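How a Robot Learns to Tidy (Slowly, and With a Duck)

You learned to pick things up when you were a baby, mostly by grabbing them and putting them in your mouth. Robots can't do it that way. They have no mouth, for a start.

So somebody has to show them, over and over again.
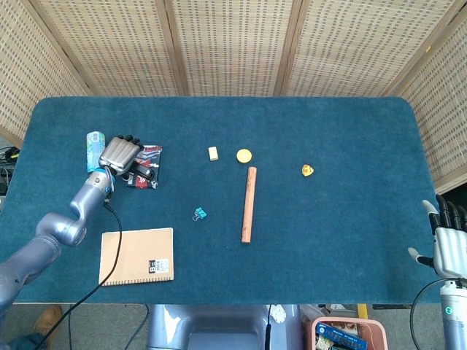
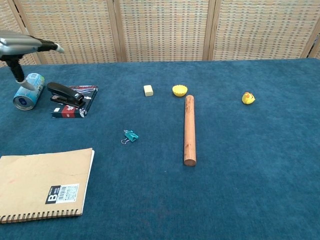 Young Readers' Pages | Prinura Learning Machines Team

Look for the yellow duck in both pictures. It is a small rubber one, and it gets no pay.

Our robot is called Grurnine. When it was new it knew as much about binder clips as a potato does. We could have written it a rule for every object in the world, but there are rather a lot of objects, and we like to go home at five.

What we do is collect examples. A person steers the robot's arm to something on the table, and the computer keeps a record: what the cameras saw, how every joint moved, what the fingers were doing. One go, from start to finish, is called an episode. Then we do another one.

Last month we collected 849 episodes. Thodoris Zervas steered most of them and now picks up his sandwiches in a very careful manner.

Why so many? Suppose you only ever showed Grurnine a notebook in one corner of the table. It might decide that notebooks live in that corner, and reach for that corner even after you had taken the notebook away. We have watched it do this. It looked very sure of itself.

So we shuffle. The clip goes over here, the eraser goes over there. A drink carton is tall and a duck is lumpy, and each one needs a different sort of grab. We keep some of the bad goes as well, with a label saying they went wrong, so the computer can tell a drop from a proper pick-up.

After that comes training. A program called Ko goes through all the episodes, has a guess at how the arm should move, checks its guess against what the person did, and changes itself a tiny bit. It does this for 3 days without a biscuit.

Then we put out things in places Grurnine hasn't tried before, and let it have a turn by itself. On Monday it managed seven out of eight. The eighth was the duck.

Try it at home: shut your eyes and ask a friend to steer your hand to a pencil using only words. Count the goes.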